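Fitting the mixed model again, this time with the zeros left in

I said last month that I would write up what happened with the reading times, so I'm doing it now before I forget the order of things.

The data come from a small study Firouzeh Sadeghi ran with 32 readers. Each of them read short passages on a screen and we recorded how long they spent on each one. After dropping the practice items there were 2544 rows. The question was a simple one: do people slow down when a passage contains a word they are unlikely to know, and does the slowing depend on how long the passage is?

My first go was a plain two-way analysis of variance on the raw times. I knew it was wrong while I was typing it. The same person contributes a lot of rows, and the residuals from one person look more like each other than like anyone else's. But I wanted a baseline, and it takes one line. The interaction came out with a tiny p-value and I distrusted it straight away.

The second go was a mixed model with a random intercept for reader and another for passage, on log times. This is where the zeros came in. The log of zero is minus infinity, and R will hand you that quite happily and then complain later in a place that doesn't look related. I had 506 rows with a recorded time of zero. My first reaction was to add one to everything and move on, which is what I have seen in a lot of scripts and what I did in my own thesis.

Chantal Lapointe read the draft and asked what the unit was. It was seconds, rounded down. So a zero meant any time under a second, and adding one turned a half-second skip into the same thing as a one-second skim. On the log scale that matters a good deal at the bottom end and hardly at all at the top. She was right to ask and I should have checked.

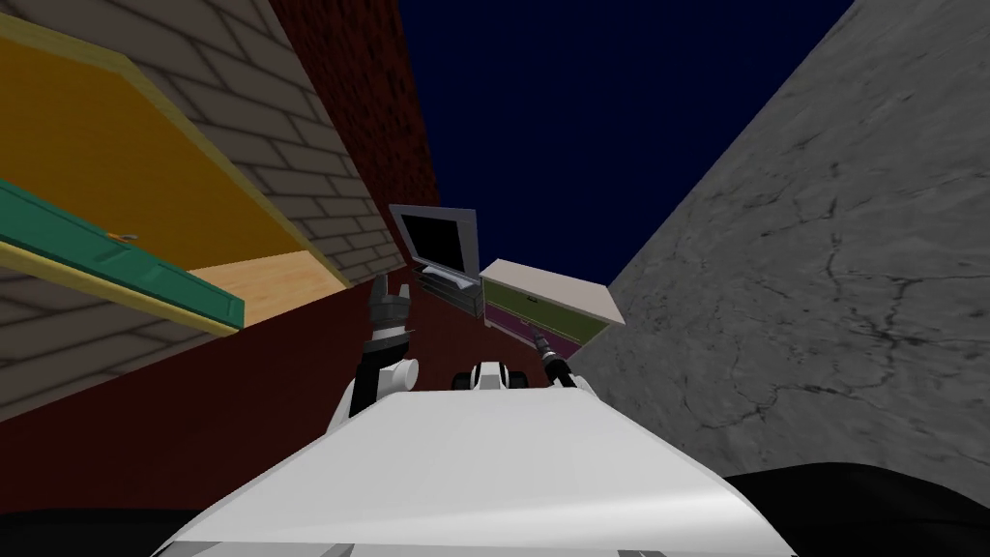

A still from a simulator: white robot body, left gripper pointing up.

There were three options that I took seriously. One was to drop the zeros and say so. I didn't like it, as the zeros were not spread evenly – most of them were for short passages, and a person who skips short passages is telling you something. Another was to treat the zeros as censored, so the model knows only that the true value is less than one second. The last was to split the thing in two: first a logistic model for whether a passage was skipped, then a model on log times for the ones that weren't.

I went for the two-part version. The censored model is probably the more respectable choice, but I had trouble getting it to converge with both random effects in, and I wasn't confident I could explain the output to the rest of the group. Parvathi Unnithan has fitted more of these than I have and thought either was defensible so long as I reported the skip rate on its own.

The skip model showed passage length doing nearly all the work. Unfamiliar words made very little difference to whether someone skipped, and the interval for that coefficient sat comfortably across zero. The time model showed a clear slowing for unfamiliar words. The interaction, the one that looked so impressive at the start, shrank to something I would not want to write a sentence about. Most of it had come from short passages being skipped, and from a few slow readers pulling the long ones up.

A note on contrasts, as I got caught by this too. R uses treatment coding by default, so with an interaction in the model the "main effect" of word type is the effect at the reference level of length. I read it as an average for most of an afternoon. Switching to sum coding gave me the number I thought I already had. The fitted values are identical either way, so nothing warns you.

I also tried centring passage length on its mean instead of cutting it into short and long. That was better, and I wish I had started there. Cutting a continuous variable in half throws information away, and the cut point we had was just the one left in the script from the Skarnham pilot. With length as a continuous variable the two models agree with each other much more closely.

Jagadeesh Bhat asked whether a random slope for word type was needed as well. I fitted it. The variance was small and the correlation with the intercept came back as exactly 1, which usually means the data can't support it. I took the correlation out, kept the slope, and the standard error on word type went up a little. The conclusion didn't change.

Next is a second set of readings from Broston, recorded in milliseconds, which should do away with the zeros problem altogether. I have the file but haven't opened it yet. If the skips show up there as very short times I will need to decide where a skip ends and a fast read begins, and I would like to settle that before I look at any of the word effects.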